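Extension tube (photography)

An extension tube is a hollow ring that goes between a camera body and its lens so the lens can focus closer than it was built to. It has no glass in it. I keep this entry up to date for the Wumow lens encyclopedia, and I'll admit right away that I'm fond of the things, so expect some enthusiasm along with the facts. 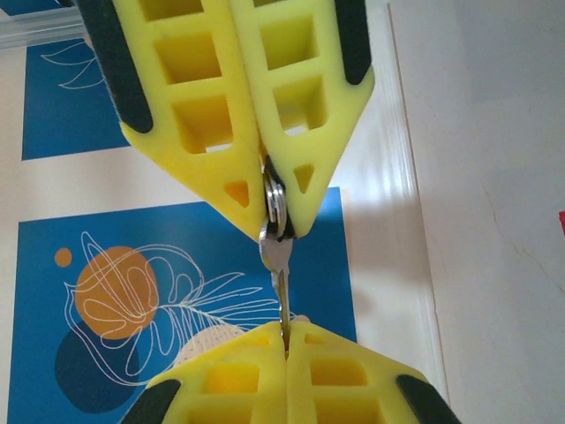

You'll also hear them called macro tubes, spacer rings or just tubes. Older books sometimes say "extension rings," and a few writers keep "ring" for the thin ones and "tube" for the long ones, but I've never found two writers who agree on where one stops and the other starts. I use "tube" for all of them in this entry.

How they work

A lens focuses on nearby things by moving away from the film or sensor. The closer the subject, the farther out the glass has to travel. Lens makers build in only so much travel, and once you run out of it you've hit the minimum focus distance, the point where you turn the ring and nothing more happens. A tube adds extra travel by pushing the whole lens forward.

The price is at the far end of the range. With a tube on, the lens loses infinity focus, and with a long tube on a short lens you may have only a few inches of usable distance to play with. Take the tube off and everything goes back to normal.

(If you've ever held a lens backward in front of the camera to get a giant blurry picture of a coin, you've met a cousin of this idea. There's a separate entry on reversed lenses, and it needs work, so please be kind.)

How much closer you get

For a simple lens that moves as one block, the math is friendly. Divide the length of the tube by the focal length of the lens, and that's the magnification you gain. Put a 25 mm tube on a 50 mm lens and you gain 0.5x, meaning that with the lens set to infinity an object shows up on the sensor at half its real size. Whatever the lens could do by itself at close focus gets added on top.

My own favorite setup is a 34 mm stack on an old manual 50. That gives 0.68x before I touch the focus ring, and with the ring turned all the way in it's not far short of life size. On a 100 mm lens that same stack gains 0.34x, which is still plenty for flowers and most butterflies. You can see the pattern! Short lenses get a big boost from a small tube and long lenses get a small one.

Very wide lenses are a headache, though. On a 20 mm lens even a thin tube can drag the point of focus so near the front element that your subject is practically touching it, and with a bit more length it ends up inside the lens. I tried for a whole afternoon to photograph moss this way and came home with nothing but smudges on the front glass.

Modern lenses muddy the numbers. Lots of them focus by shuffling groups of elements around inside the barrel, and their real focal length drops as they focus closer. The simple formula still gets you in the neighborhood with the lens at infinity, but away from that setting, trust a ruler. Photograph one, see how many millimeters fit across the picture, and divide the width of your sensor by that number.

Light loss

Moving the lens forward spreads its light over a larger area, and the picture gets darker. For an ordinary lens of fairly symmetrical design, multiply the f-number by one plus the magnification. At 0.5x, f/4 behaves like f/6, and at life size f/4 behaves like f/8, a loss of two stops. The camera's meter reads through the lens and takes care of it for you. With a handheld meter or a manual flash you have to do the sum yourself, and I forget it about as often as I remember it.

Manual and automatic tubes

The cheapest tubes are bare metal with no electrical contacts. They do fine with older lenses that have an aperture ring. With a fully electronic lens they're a nuisance, as the camera can't tell the lens to stop down, and you're usually stuck with whatever opening it rests at. Some people get around it by setting the aperture on the camera, holding the depth-of-field preview button and unlocking the lens with the power still on. It works on some bodies. I don't love it, and I wouldn't do it with anything expensive.

Automatic tubes carry contacts through from one end to the other (or mechanical linkages, on older mounts), so aperture control and usually autofocus carry on working. They cost more. Autofocus at high magnification tends to hunt back and forth anyway, and plenty of macro people switch it off and rock gently toward the subject until it looks sharp.

Build and fit

There isn't much to a tube, but the parts it does have matter. A good one locks with a firm click and has no play when you twist the lens. A poor one lets the lens droop, and you'll notice it as one side of the picture going soft.

Two designs turn up over and over in our listings. The Fjeld tubes are all metal with a rather stiff release lever, sold as a set of three. The Vallow set mixes metal mounts with a plastic body and is a lot lighter in the bag. I own both and grab the Vallow set for walks and the Fjeld one for the table. Hiếu Bùi, who edits our mount adapter pages, thinks I'm wrong about this and has left a long note on the discussion page saying so, complete with his own pictures of a drooping lens. Go read it, he makes a decent case.

Weight is worth a thought. My heaviest macro candidate weighs 700 grams, and hung off a stack of three plastic tubes it makes me nervous. With a big telephoto, hold the camera by the lens or use its tripod collar so the tubes aren't carrying the load.

Cheap tubes may also be shiny inside. Stray light bounces off the inner wall and washes out the picture, which shows up as a pale patch in the middle when you shoot against a bright sky. Black flocking paper fixes it nicely. Cut it a touch narrow so it can't reach the contacts.

Using tubes with telephoto lenses

This is the use I wish more people tried. A 400 mm lens often won't focus closer than ten feet or so, and that's annoying when a dragonfly settles six feet away. A 34 mm stack on a lens that long gains only 0.085x, which sounds like nothing, yet it brings the close limit in a useful amount. You lose the far distance, of course, so don't expect to swing up and catch a passing hawk.

Dezső Major wrote up his pond pictures for our December newsletter, all taken this way with a thin tube left on the lens all summer. He says he missed a heron over it. I think the damselflies were worth it!

Compared with the other options

Close-up lenses screw onto the front like a filter. They cost very little light and go on and off in seconds, and the two-element kind can be superb on long lenses. The single-element ones get mushy toward the corners. They also have to fit your filter thread, whereas one set of tubes fits every lens you own in that mount.

Bellows do the same job as tubes with a continuously adjustable length. They're wonderful on a table and miserable in a hedge.

Teleconverters get confused with tubes all the time because they sit in the same place and look alike from outside. A teleconverter has glass in it, multiplies the focal length and keeps infinity focus. You can use both at once, and the order changes the result, so try it each way.

A true macro lens is corrected for close work and goes from infinity to life size without anything being swapped. If you shoot small things every week, get one. An ordinary lens on a tube is working outside the range it was designed for, and you'll see a curved plane of focus and some softness at the edges, most of it cured by stopping down to f/8 or f/11. For a beetle in the middle of the picture it hardly matters.

Common problems

If everything is a blur, you're probably too far away. Set the lens to infinity, start with the front nearly against the subject and back off slowly. If the subject goes dark as you close in, your lens is shading it, and a longer lens with a longer tube gives you room to get light in. If the camera reports no lens, take everything apart, wipe the contacts with a dry cloth and reassemble it with the power off.

Dust is the other one. Every tube you add or remove opens up the camera again. I point the body at the ground and try to be quick.

About this entry

The Wumow encyclopedia had 1,247 entries when I last revised this page on 3 March 2023. Measurements of individual tubes are kept in the Clenden tables, grouped by mount. If you've got an older set that isn't in there, I'd love the length of each tube, measured from mounting face to mounting face with the caps off.

See also: Bellows, Close-up lens, Flange distance, Focus stacking, Reversed lens, Teleconverter

We use cookies to remember your settings and to see which entries get read. By continuing to browse you agree to our use of cookies. Accept | Manage settings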